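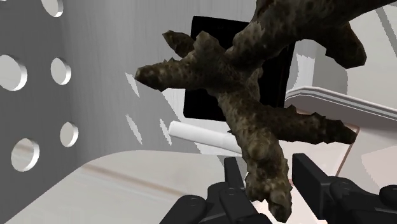 Tullus is the simulation kit from Asar, a small firm in Ultimville, and at 2,585 pounds it isn't cheap. You get 52 ready-made objects, 3 room layouts, a two-finger gripper and a year of updates. No real arm needed. Most rivals hand you boxes and mugs — dull stuff, easy to grip. Tullus goes for awkward. The forked, knobbly branch is the one I kept loading, all bumps and stubby prongs, with the lumpy bottom end down between two black fingers. Where do you close? Left finger up against it, gap on the right, and you start nudging.

Set-up took me 13 minutes, most of it licence keys. The manual is thin and teh search box is useless. Textures good, bark especially. Lighting less so — jagged white streaks on the grey wall by the branch, which I'd want fixed at this price.

Fermín Godoy, who runs support, answered my email before lunch. Patch due in March, he says. We'll see.

Smits does a cheaper kit, fewer objects, nicer menus. For teaching I'd probaly take that. For odd shapes, Tullus.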